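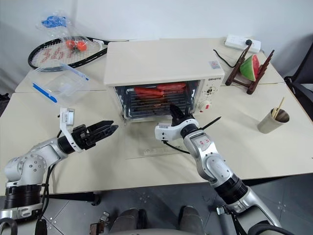

Cooking Sausages in a Countertop Toaster Oven

Olport Residence Services — Kitchen Guidance for Residents and Staff
Sheet 707
Last revised Jun 30, 2023

This sheet applies to the small toaster ovens kept in the shared kitchens at Olport and in the Kahsay annex. It covers sausages cooked on the wire rack. For frozen pastries and open sandwiches, consult the sheet posted in each kitchen. Residents who have not used a toaster oven before should read the whole sheet before switching the appliance on.

Before You Start

Place the oven on a firm, level tabletop, toward the back, with open space on both sides and behind it. The door on these ovens folds down toward the user and needs clear table in front of it. Where two tables have been pushed together, check that all of the oven's feet stand on the same table and that the surface does not rock.

Keep the top of the oven bare. Plates, towels, bread bags and paper packaging must not be stored on it, even when the oven is off.

Plug the oven directly into a wall outlet. Extension cords and power strips are not permitted for heating appliances in any Olport kitchen.

You will need:

Sausages, fully thawed
The wire rack
A drip tray or a sheet of foil folded up at the edges
Long tongs
Two oven mitts
A clean plate for serving
A food thermometer, if the sausages are raw

Know Which Sausage You Have

Read the package. Sausages sold as fully cooked, including most hot dogs and many smoked varieties, only need to be heated through. Raw sausages must be cooked until the center reaches a safe temperature. Color is a poor guide. Many precooked sausages are bright red straight from the package and stay red when hot, and some raw sausages brown on the outside well before the middle is done.

If the package has been thrown away and you are unsure, treat the sausages as raw.

Loading the Rack

1. With the oven off and cool, lower the door all the way. Let it down by the handle and do not let it drop.

2. Slide the drip tray or foil into the position given in the instructions for your oven. Foil must not touch the heating elements or the walls.

3. Pat the sausages with a paper towel if they are damp from the package.

4. Lay the sausages on the wire rack in rows. Precooked sausages may touch, and a fuller rack with some overlap will still heat through, although the covered parts will brown less and the sausages will need to be moved during cooking. Raw sausages should be set in a single layer with a finger's width between them.

5. Check that nothing hangs over the front of the rack where the door could catch it.

6. Close the door by the handle. Keep fingers away from the hinges along the lower edge.

Scoring is optional. Two or three shallow cuts across the top of a precooked sausage will help prevent the skin from splitting. Do not score raw sausages, as they will lose a good deal of juice.

Setting the Controls

The ovens in use are of several makes, and the knobs are not arranged alike. Read the markings on each knob before turning it. If your oven has a separate temperature control, set it first, to 375°F for precooked sausages or 400°F for raw. Then set the timer.

Precooked sausages, thin: 8 to 10 minutes
Precooked sausages, thick: 12 to 15 minutes
Raw sausages: 20 to 25 minutes

A full rack takes longer than a half-filled one. Add time in steps of 2 minutes and look again after each.

Turning

Turn the sausages once, halfway through. Put on both mitts, lower the door fully, and use tongs to roll each sausage over. Where the rows overlap, bring the lower sausages to the top and move those at the back to the front — the back of a small oven often runs hotter. Close the door promptly. Do not lean on the open door or rest a plate on it; the glass and the metal edge will both be hot.

Checking and Serving

Raw pork or beef sausages are done at 160°F in the center, and chicken or turkey sausages at 165°F. Insert the thermometer from one end, along the length of the sausage. Precooked sausages should be steaming hot throughout.

Move the sausages to a clean plate with the tongs. Do not return cooked sausages to a plate that held raw ones. Let them stand for 3 minutes before serving.

If Fat Smokes or Catches Fire

Keep the door closed. Turn the oven off and unplug it if you can do so safely. Do not pour water on it. If flames continue or spread, leave the kitchen, close the door behind you and call for help.

Cleaning

Unplug the oven and let it cool with the door open for 60 minutes. Remove the rack and tray and wash them in hot water with dish soap. The residence supplies Zollesine degreaser for racks only; it must not be sprayed inside the oven. Wipe the interior walls and the door with a damp cloth, then with a dry one. Crumbs and drips along the hinge should be cleared each time, or the door will stop closing flush.

Return the rack dry. Damaged racks, loose knobs and doors that do not stay shut should be reported at the Skirnell desk, and the oven left unplugged with a note on it. The next full appliance check is scheduled for October.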